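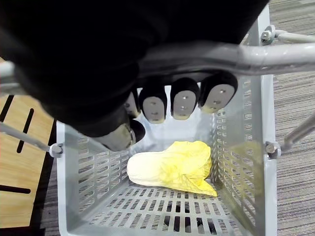 Figure 6.1 A single napa cabbage in a slotted metal basket, seen from above.

Chapter 6
Holding and Moving Leafy Vegetables

6.1 Introduction

Leafy vegetables lose value faster than almost any other goods in a grocery store or produce depot. A head of napa cabbage that leaves the field in sound condition can be unsalable two days later if it is stacked too deep, held in still air, or set down on a sharp edge. The plant tissue is still alive after harvest. It takes in oxygen, gives off heat and carbon dioxide, and loses water through the leaf surface.

Chapter 5 dealt with cooling. The present chapter deals with the containers in which leafy heads are held once cooled, and with the way heads are placed in them and taken out. Root vegetables are treated in a later chapter, as they tolerate much greater stacking loads.

After working through this chapter, the reader should be able to select a basket type for a given crop, calculate the open area of a slotted wall or floor, set a stacking limit, and identify the common forms of handling damage.

6.2 Terms used in this chapter

Head: the whole salable unit of a leafy vegetable, including the wrapper leaves left on at trimming.

Butt: the cut stem end of the head.

Open area: the share of a wall or floor taken up by slots or holes, given as a percentage of the total surface.

Wrapper leaf: an outer leaf left in place to protect the leaves beneath it. Wrapper leaves are often removed before display.

Transfer: any single movement of a head from one surface or container to another. Lifting a head and putting it back in the same basket counts as one transfer.

6.3 The slotted metal basket

Baskets for leafy heads are made of wire, molded plastic, or punched sheet. The type in Figure 6.1 has walls and a floor of light gray metal with rows of narrow slots. Punched sheet differs from wire in one important respect – the load of the head is carried on flat strips between the openings, so the contact pressure on the leaf is lower for the same weight.

The slots serve two purposes. They let air pass through the stack, which removes the heat of respiration, and they let free water drain from the floor. A basket with closed walls and a slotted floor drains well but ventilates poorly. The opposite arrangement, slotted walls over a closed floor, allows water to collect under the butt, where decay usually starts.

Slot width is a compromise. Wide slots increase the open area but allow leaf edges to push through and tear when the head is lifted. Narrow slots protect the leaf but are slower to clean, and soil left in them can restrict drainage. Burrs remaining after punching must be removed before the sheet is coated. A damaged coating should be repaired before the basket is returned to use.

6.4 Calculating open area

Open area is found by dividing the total area of the slots by the total area of the panel. Ends and corners are included in the panel area, even though they carry no slots.

Worked case. A floor panel of the Drirna basket has a surface of 2664 square centimeters. The slots together take up 1376 square centimeters. The open area is 1376 divided by 2664, or 51.7 percent. The solid strips and the border make up the remaining 48.3 percent, and it is this part alone that supports the load.

A panel with a high open area should be checked for stiffness. A floor that sags under load brings the heads together at the center and compresses the leaves that touch.

6.5 Placing and lifting the head

Napa cabbage is longer than it is wide and is normally laid on its side. The head is lowered until it rests on the floor of the basket, then released. It should not be dropped, even from a small height, as the ribs of the outer leaves crack easily when the tissue is fully turgid.

For lifting, support is spread along the body of the head. Pressure applied at one point bruises the rib below it – the mark may not show until the following day. Pulling by the leaf tips separates the wrapper leaves from the butt and is not an acceptable method.

Bruising increases with the number of transfers. In handling trials at the Nendholm depot, Zainab Eze recorded rib damage after each transfer and found that most of it occurred at the bottom layer of the basket, where the heads were reached last and had to be worked free from their neighbors. The trial method and the scoring sheet are given in Section 6.9.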